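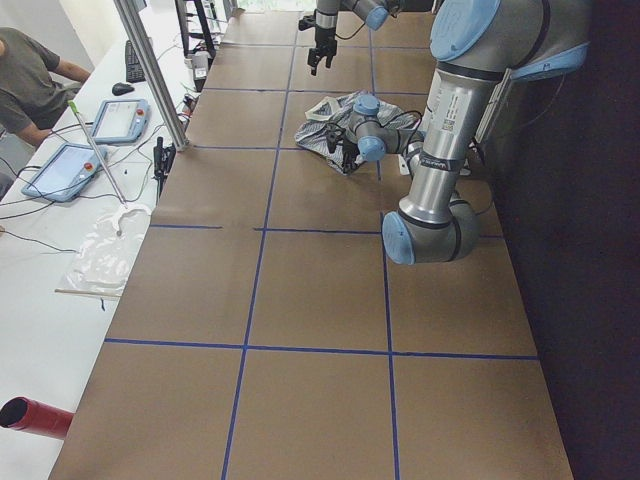 Tahira Arain objects that duplicates should not be dropped before coding, on the grounds that a wire story printed by several papers was read by the readers of several papers, and that removing the copies hides how far one account of a detention center travels. She put this in the margin of the coding sheet next to rule 3 and repeated it on the call.

August, morning session.

Her point is fair for a reach question. Ours is a sourcing question: when a story about Hesau or Hastton runs, who gets to speak in it. For that, one wire story is one editorial decision about sources, however many times it is reprinted. Compromise agreed with Tahira: duplicates stay in the master file with a parent ID, and are skipped in the sourcing tables. If anyone wants reach later they can join on the parent ID and get it back without recoding.

State of the set. The Skeden export gave 337 items for the two facility names plus the spelling variants. After collapsing reprints we have 308 parents. I checked the collapse by hand where the match score was in the middle band. Two kinds of false match came up. First, stories that share a long boilerplate background paragraph ("the center was opened to process arrivals ...") but report different events. Second, updates to a running story, where the top is new and the rest is unchanged. The first kind I split. The second kind I kept as one parent unless the update added a named source, in which case it becomes its own parent. That rule needs to go in the codebook, because I made it up halfway through and then went back to apply it to the ones I had already passed.

Search string problem. Hastton is also a surname and the name of a road. The export pulled property listings and one obituary. These went out before the count above, so they don't affect it, but whoever reruns the query will see a bigger raw number and should not panic. Filter is saved with the query.

Coding unit. Still the source, not the sentence. A source is any person, group or document credited with information, whether quoted or paraphrased. Categories as of today:

Government, elected
Government, agency or department
Contractor or guard staff
Lawyer or legal group
Medical
Advocate or charity
Detained person, named
Detained person, unnamed
Family of detained person
Local resident
Other

Nighat Baloch asked to split "detained person, unnamed" by the reason given for withholding the name (fear of reprisal, pending case, no reason given). I think this is worth having, but as a second field. If it goes in the main category list, the cells get too small to compare between the two centers.

Reliability. Zdislava Bartoš and Saqib Hayat double-coded 20 stories without talking to each other. They disagreed on the lead source in 7 of them. That is 65 percent raw agreement, before any correction for chance, and it is too low to go on with. I went through the disagreements with both coders after lunch.

The largest group comes from a single kind of sentence: "Detainees at the center have said that conditions worsened, according to a report." Zdislava codes the report's author, so usually advocate. Saqib codes the detained people, since it is their statement. Both readings follow the codebook as it stands, which means the codebook is wrong. Decision: code the nearest party the reporter had direct access to, and add a new field, "relayed for," which takes a category from the same list. In the example the source is advocate, relayed for detained person, unnamed. Saqib is not happy with this because it makes the main table look as if detained people hardly speak. I said that may be the finding. He said it may also be our rule producing the finding, and he is right that the table must never be printed without the relayed column beside it. Written into the codebook as a requirement.

Second group: calls and messages. Some stories quote text messages sent out of the center by phone, others quote a letter read aloud by a lawyer at a hearing. Coders split on whether the letter counts as the detained person speaking. Under the new rule the letter is a document by the detained person, reporter had access to it in open court, so source is the detained person. If the lawyer only summarizes the letter, source is lawyer, relayed for detained person. I wrote out both versions as worked cases.

Third: social media posts from inside. Papers embed a post and then quote it. Treated as direct. Where the paper says it could not verify the account, tick the "unverified" box and code it anyway. I do not want coders deciding which accounts are real.

One disagreement was a plain slip by Zdislava (wrong row). Not a rule problem.

Visitor stories. Separate note, as it keeps coming up. A recurring type of story is built on a famous person who is held for a few days or who visits and makes a statement. Coverage goes up sharply and then falls back. Inside those stories the long-term detainees often appear low down, in a paragraph or two, as background for the visitor. Aurora Rocha wants a flag for this. I have added "news peg" with a short list: court ruling, protest or hunger strike, death or injury, policy announcement, public figure, anniversary, report release, none clear. One value only, the earliest peg in the text. Aurora would prefer multiple values, and I have seen what that does to a table, so no for now — she can reopen it after the second reliability round.

Position matters too. We record the paragraph number where the first detained person appears, and the total number of paragraphs. Use the ratio, as paragraph lengths differ a lot between papers. Watch for outlets that put every sentence in its own paragraph. I considered word offset as a better measure, and it would be, but the Skeden text strips some pull quotes and keeps others, so the word offset would carry an error we can't size. Paragraph number is cruder and fails in a way we understand.

Munshi. The extraction script was meant to pre-fill source names to save coder time. It does this well for officials, who come with a title and a full name. It misses most unnamed speakers ("one man said," "a woman held there since last year"). So the pre-fill is biased in the exact direction we are trying to measure: a tired coder accepts the filled rows and does not add the missing ones. I have turned pre-fill off for the reliability rounds. It can come back for the full run only if we can show that coders working with it find the same unnamed sources as coders working without it. Saqib will draft that comparison.

Ethics and storage. Some local stories print full names and home towns of detained people who later asked for removal. Our copy of the archive predates some of the removals. The names are not needed for any table. Nighat will replace them with the category label in the working file, and the master stays on the locked drive. No names in this notebook or in email subject lines, please. I found one in a subject line yesterday and it was mine.

Open:

Language. All the items are in English. Both centers are covered by community papers in other languages, and those are more likely to quote detained people directly. Any statement we make is about the English-language press and has to say so in the title, not in a footnote.

Letters to the editor: out. Opinion columns: in, flagged, and kept out of the main sourcing table. Columns written by a detained person are in, flagged, and listed individually, as they are rare enough to discuss one at a time.

Satire. One satirical piece got through as straight news, and both coders dutifully entered its invented spokesman as government. Added "satire" to the genre field. Excluded from sourcing.

Next: revised codebook to all coders by tomorrow noon. Fresh reliability draw, same size, none of the stories from the first draw, split evenly between Hesau and Hastton — the first draw was simple random and came out heavy on Hastton. Tahira to check the parent IDs before the draw is made. Full coding does not start until the second round is in and I have looked at it by category as well as overall.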